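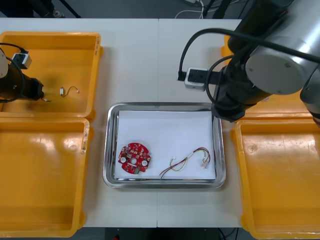
How to set up a virtual conveyor before the real one turns up

Sabina Kadlec
Feb 25, 2026

The conveyor is due in May and the PLC code is due, according to the project plan, before that. You can wait, or you can build a rough copy of the line in software and have your arguments early. These steps use Jarklow with a Ninier soft controller, but most simulation packages work much the same way.

1. Import the CAD, then throw most of it away. The supplier's model of our Prarneck infeed came with every bolt modelled, threads included. Keep the frame, belt, side guides and sensor brackets.

2. Set the belt speed in real units. Ours runs at 302 mm/s. Check whether the box wants millimetres or metres – a carton doing 302 metres per second leaves the building before you find the pause button.

3. Add two photo-eyes, one at each end, and give them the same tag names as the I/O list. If the I/O list is wrong, congratulations, you have found your first fault.

4. Connect the controller and set the update time to 70 ms. Faster looks impressive and mostly warms the office.

5. Run 500 cartons through with the outfeed blocked now and then. Watch what happens on restart. My first attempt stacked them neatly through one another like ghosts, so switch collisions on first.

6. Save the model under a sensible name. "Malý_final_new_2" was mine, and I have regretted it ever since.

Once it restarts cleanly from an emergency stop, hand it to an operator and leave them alone with the buttons. Take notes.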